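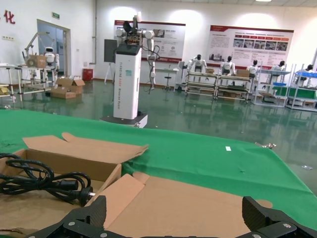

What Comes Back: Returns at a Small Mail-Order Shop
Speaker notes, Jatholm small sellers' meetup

Slide 1. Title

Say good evening, thank the hosts. Mention handouts by the door.

I work at Vallance. We sell desk lamps, shades and spare parts by mail. Four of us in the building, one more in the fall. I do the returns and half of the customer email. Tonight is about the returns.

I'm going to talk for 25 minutes and then take questions. If you need a number repeated, put your hand up.

Slide 2. Where we were

Two years ago we shipped 1749 orders. Last year we shipped 3000. We were pleased with that until we looked at the back room. The returns shelf had become the returns wall, and some of the boxes on it had been there since August.

We had no system. A box came in, somebody opened it, somebody refunded it, and the item went wherever there was space. If the lamp was fine it should have gone back into stock. Often it didn't. At stocktaking we found lamps we had reordered while we had good ones sitting in the next room.

Pause here. Ask who in the room has a pile like that.

Slide 3. The hundred-box count

We decided to open 100 returns in a row and write down what we found. One line per box. Reason the customer gave, what was in the box, what was wrong with it, what we did next. It took us most of a month, fitted in between other jobs.

81 of them had nothing wrong with the product. The lamp worked. It was the wrong size, the wrong color, or the customer had changed their mind.

Leave this slide up for a bit. People will want to write it down.

The other 19 were a mix. Broken shades, mostly, plus a few bad switches and some parts we had left out ourselves. I'm not going to pretend we never forget a part.

Slide 4. What the customer said and what we found

The return form had one box for a reason and people wrote "faulty" in it. They wrote "faulty" when the lamp was too short for the desk. I don't think they were lying. The form had no better word to offer, and they wanted the refund to go through.

We changed the form. It now has six reasons to choose from and a line for comments. "Too small for my space" is one of the six, and it is now the one picked most often. We would not have guessed that from the old form.

Skip ahead to slide 6 if running late. Slide 5 is only the form.

Slide 5. The form, old and new

Old on the left. New on the right. Point out that the new one is shorter. We took out the order number because it's already on the label. Copies are in the handout.

Slide 6. Fixing the product page

Once we knew size was the problem, we went to the product pages. We listed height and base width, but people care about reach – how far the arm sticks out over the desk. We measured every lamp for reach and put it in the first line. We did the same with cord length, which people ask about all the time and which we had never written down for anything.

The Stasik lamp is the one to talk about. It was our most returned item. In the old photo it stood alone on a white background and it looked like a full-size desk lamp. It's a bedside lamp. We took a new photo with a coffee mug next to it. Sales of the Stasik went down a little and returns went down a lot. We make more money on it now.

Slide 7. Getting the box back in good shape

Customers repack things badly and I don't blame them. By the time they decide to send a lamp back, the inner packing is in the trash.

What we tried:

A printed sheet with repacking instructions. Hardly anyone followed it. Most people never saw it.

A stronger box from Pangilinan, with a second adhesive strip for the return trip. This worked. It costs more per box. We used it for glass shades first and then for everything over a certain weight.

A line on the inside of the lid that says "Keep this box until you're sure." This worked better than the sheet and added almost nothing to the print bill.

If someone asks about padded envelopes: we use them for switches and bulb adapters only.

Slide 8. The bench

This is the part I'd ask you to copy if you copy anything.

We set up one bench for returns and nothing else. Every box gets opened on the bench. It is not put down anywhere else first. There are three places an item can go from there: back to stock, to repair, or to parts. There is no fourth place. We used to have a "look at later" bin and it was the fullest bin in the building.

Rules we keep:

Open on the day it arrives, before 4 p.m. After that it waits for the morning.
Check the contents against the packing list, including cords and screws.
Plug it in.
Refund before you put the item away.

The refund rule caused some arguments. I like it. Customers who get a quick refund write fewer emails, and some of them order again the same week.

Slide 9. What didn't work

We tried charging for returns. We stopped after two months. The number of returns dropped, but so did first orders, and the emails got angrier.

We tried selling returned lamps as "open box" at a discount. Regular customers started waiting for them. We still do it, but only twice a year, and we don't announce the date.

We also tried a chart on the wall. I made it. It was out of date by the second week and I took it down.

Slide 10. If you want to start

Open your next batch of returns and write one line for each. Use paper if that's easier – we did. Don't change anything until you've finished counting. Then look for the reason that comes up most and find the page or the form or the box that causes it.

Leave time for questions. Likely ones: cost of the Pangilinan boxes (say I can send the price list), overseas returns (we don't take them on shades), who pays for postage (we do, inside the country).

Collect the spare handouts. Room has to be clear by 9 p.m.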